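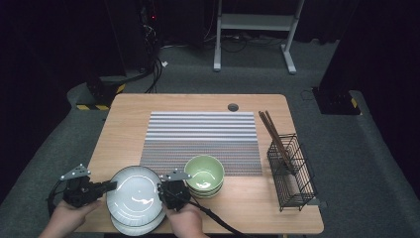

Figure 4.1 A striped woven placemat on a light wooden table.

Chapter 4
Reading the Death Notice

A death notice may be the richest short text you will ever work with! In a few lines it can give you a birthplace, a marriage, a trade, a church and the names of three generations. Family historians love them, and by the end of this chapter I hope you will too.

We begin with the Sindside collection, which holds 2711 notices clipped from one small-town weekly. You will read 7 of them closely, starting with the Iyamu family, whose surname is spelled three ways in print (a wonderful puzzle, and a very common one).
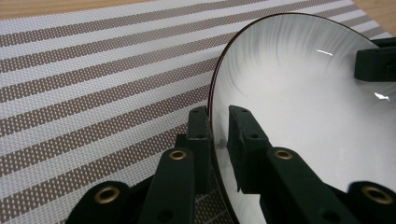
Figure 4.2 Round glass dish on a woven placemat.

Watch the order in which relatives are listed. Survivors usually come first, then those who died earlier, and a missing name can tell you as much as a printed one. Look hard at the dates as well. Ages and birth years often disagree, and tracking down the reason is half the fun.

Before You Read
Find a notice from your own town, printed in any December. Underline every place name, then circle each word that describes a family tie. Keep your copy handy for Section 4.3.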